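March, bench notes, glaze and seed room

Germination test on the Stallside oats, second go. Lautaro Retamal bought a sack on the strength of the label, which promises that soaking overnight in their Korkis solution gives "stronger, earlier shoots". I have my doubts. The leaflet has one graph, no scale up the side, and no mention of plain water at all.

Bowls for soaking are the plastic ones, one colour to a treatment. Pink is plain tap water, blue is Korkis at the label strength, green is Korkis at half.

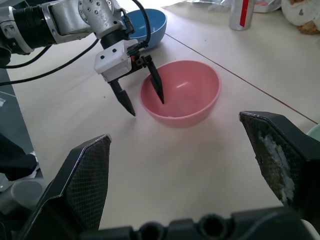

Pink bowl, the tap water colour.

Weighed out 400 g of seed per treatment, 1000 ml of liquid each. Shaimaa Nasr did the weighing and I checked it, as last time I wrote down the wrong column and lost a morning. Seed went in at 16:30, lids off, heating on low.

What bothers me is the temperature. Stallside say "room temperature" and leave it at that. Our room drops a good deal overnight and theirs may well not. If the blue lot sprouts first I would still want it repeated somewhere warmer before believing a word.
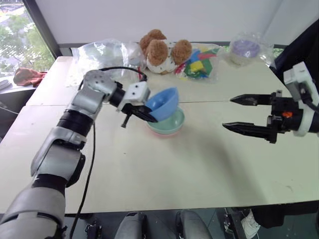 Counting

Trays of 500 seeds, damp paper, six days. A seed counts when the root is as long as the seed, no sooner. Alžběta Zeman wants to count anything that has split. I don't – half of the split ones in the first run went mouldy and never did anything else.

Whoever counts should not know which tray is which. Miloslav Hrnčiar has the key in his drawer and has been told not to be helpful.

Rinse the bowls well between runs, no detergent. Stack them when done, the shelf is full.

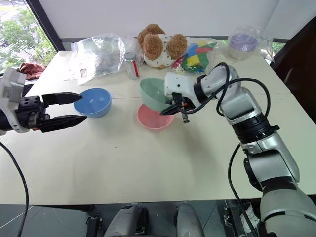
Still to sort out

Ask Flustau for the old batch figures, if they kept any. Thịnh Phan thinks the first run's difference was only the seed from the bottom of the sack, and I lean that way too. Mix the sack properly before drawing the next lot. Paper is running low.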